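Saure Bonbons mit Kern, kennt die wer?

zuletzt aktualisiert: Samstag, 21:40

plistgate_tom
Suche chinesische Bonbons, außen Frucht, innen sauer. Hatte mal ne Tüte auf Arbeit, 15 min und leer. Name natürlich weg. Im Visten nix gefunden, nur Lakritz

mokka77
Suanxin Tang vielleicht? Gelbgrüne Tüte. Jornell hat die, hintere Wand bei den Hängetüten

Krümelkiste
Jornell ist aber teuer geworden. 100 g fast so viel wie woanders 200. Lieber bei Correa bestellen

mokka77
ja und dann Versand drauf, super gespart. Lohnt doch nur wenn man gleich zehn Tüten nimmt

Krümelkiste
nehm ich ja auch :D

plistgate_tom
Zitrone mit Gesicht drauf? So ne grinsende? Dann könnts die sein

mokka77
genau die, war vorhin eh da
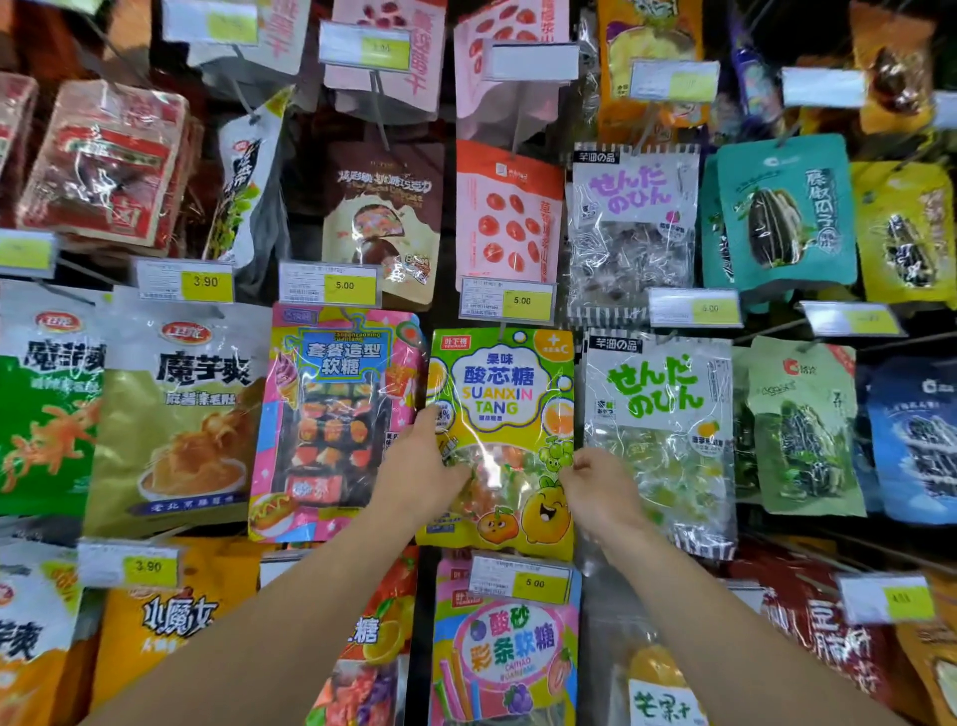 Suanxin Tang bei Jornell, rechts daneben die von 芊细の品

plistgate_tom
JA das sind sie!! danke. Und die Sonnenblumenkerne in der türkisen Tüte, taugen die was?

mokka77
藤椒, also grüner Sichuanpfeffer. Kribbelt ordenlich. Ich mag die

Krümelkiste
find die furchtbar, schmecken nach Seife. Nimm lieber das Konjak von 卫龙 mit, das mit Sesampaste

mokka77
Seife?? du hast ne alte Tüte erwischt

Krümelkiste
nee zweimal probiert. bleib dabei

plistgate_tom
ok hol beides, fahr Montag hin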